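Minura (assisted lifting service)

Minura is a hired robot service built around shared lifting, in which a humanoid robot takes one end of a piece of furniture and a person takes the other. It is offered by Gistby, a small robotics firm, and was first opened to paying customers on 1 Feb 2019. The name covers the whole package, so a customer who books Minura gets the robot, the handling software (known as Jadoon), a setup visit, and a period of coaching for whoever will be working across from the machine.

The service grew out of a fairly homely idea, namely that a great deal of the lifting people do at work and at home isn't very heavy at all, just awkward. A folding table, a long shelf or a bench can be managed by one person in a pinch, but it swings about and catches on door frames, and it is so much nicer with somebody on the far end. Saqib Soomro, who led the original work at Gistby, has written that he wanted a helper for "the second pair of hands jobs," and the phrase has stuck to the product ever since.

Overview

A Minura job begins with the person and the robot on opposite sides of the load. Tables were the first item the service supported and they are still what most new customers start with, being flat, easy to get a hand under and light enough to put down again if things go a little sideways. The person chooses an end and the robot is set up at the other.
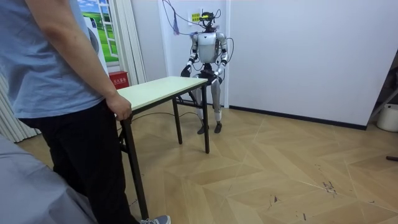 Person and robot at opposite ends of a folding table.

Once both are in place, the person gives the start signal, either by voice or with a small push on the load, and the two lift together. The robot is meant to follow and leave the leading to its partner. It works out from the pull on its hands which way the other end is going, and it takes a step when the pull lasts long enough to look deliberate. Early customers found this a bit slow (and said so!), and the waiting time was shortened in the April update, along with a softer way of setting things down.

The published load limit is 22 pounds at the robot's end. The person may of course be carrying more than that at their own end, and the handbook reminds customers in several places to think about where the weight sits before they lift.

Handling and grip

Jadoon, the handling software, spends most of its effort on the hands. For a flat load the robot spreads its hands apart along the near edge, with the fingers arranged so that there is support from underneath as well as contact on the upper side. A wide hold of this kind keeps a tabletop from tipping toward one corner, and it also gives the robot a clearer sense of any twist coming through from the person's end.
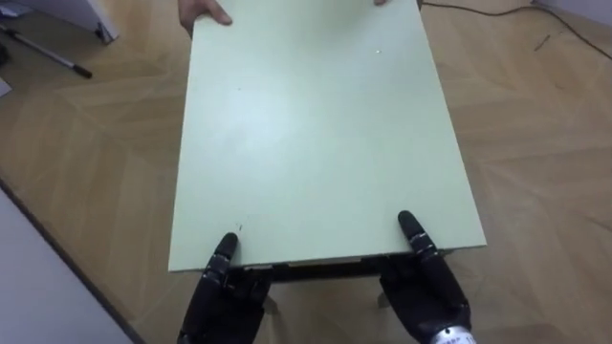 Nunoston, writing on the customer board, felt that the grip was never the hard part and that learning to walk at the robot's pace took far longer, though after a week or so it had come to feel like carrying with a patient older relative.

Gistby took remarks like that one seriously enough to lengthen the coaching period, which now runs to 7 sessions in the standard package. The first of these are spent on lifting and lowering on the spot, with no walking at all, and customers who are eager to get on with moving furniture do sometimes grumble about it. Turning comes later, and narrow doorways come last.

Packages and setup

The service is sold in two forms. The short hire lasts 31 days and is aimed at people who want to try the idea out, or who have one big rearrangement ahead of them. The long hire is open-ended and adds repeat visits, spare finger coverings and help with loads that aren't on the supported list. That list stood at 46 items when it was last published, nearly all of them tables, benches, boards and light shelving. Sofas and mattresses aren't on it, and neither is anything with a door that might swing open on the way.

The setup visit covers the floor as well as the machine. The installer walks the route with the customer, looks for thresholds and loose rugs, and marks any spot where the robot ought to stop and wait to be called forward.

Using the service from day to day

For everyday jobs the handbook suggests that the person take hold of the table first and let the robot come to the far edge afterward. It's a comfortable order of doing things, and it gives the person a moment to settle their feet and decide on a direction. 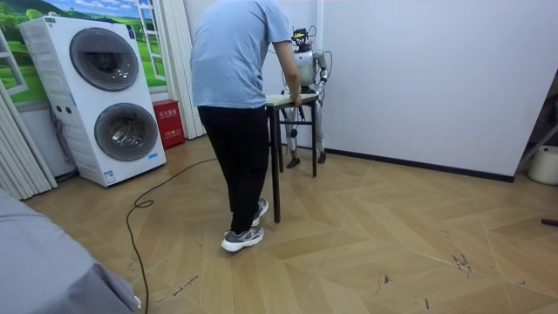

Can one person run a Minura job without an installer present?
After the coaching sessions are finished, one trained person is enough for anything on the supported list, and the installer is only needed for new routes or unlisted loads.

Customers on the long hire may have a second person coached at no extra charge, and many of them do, as it saves a good deal of fuss when the usual partner is away. Each person keeps a separate profile in Jadoon, which stores their preferred lifting height and walking pace.

Related articles
Gistby
Jadoon (software)
Shared lifting
Humanoid robot
Folding table

Categories: Service robots | Robot hire | Furniture moving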